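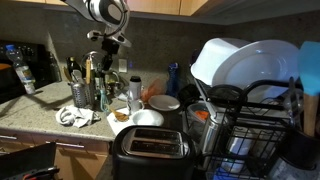 2 min read

Company News | Home & Kitchen

Saturday, September 25, 2021
By Anca Dobre

Keltari will buy the countertop and cabinet refinishing business of Michalík, the two companies said. The purchase covers seven workshops, the Iko line of stone sealers and all open customer orders. Terms were not disclosed.

The business employs 223 people, who will move to Keltari on their current contracts. Closing is planned for October, subject to approval by Michalík shareholders.

Iko sealers are sold to installers for use on granite and other natural stone. Keltari will keep the name and move filling and packing to its Plurkimik plant, where a second line is being fitted. The line is rated at 1000 containers per shift. Product formulas and safety sheets will stay the same.

"Installers asked us for one supplier for sealer and repair parts," said Bořivoj Rusnák, head of surfaces at Keltari. "Orders will go through a single desk once the systems are joined — until then, customers should use their present contact."

Warranties issued by Michalík before closing remain valid for their full term. Invoices dated after closing will carry Keltari bank details, with payment due in 30 days.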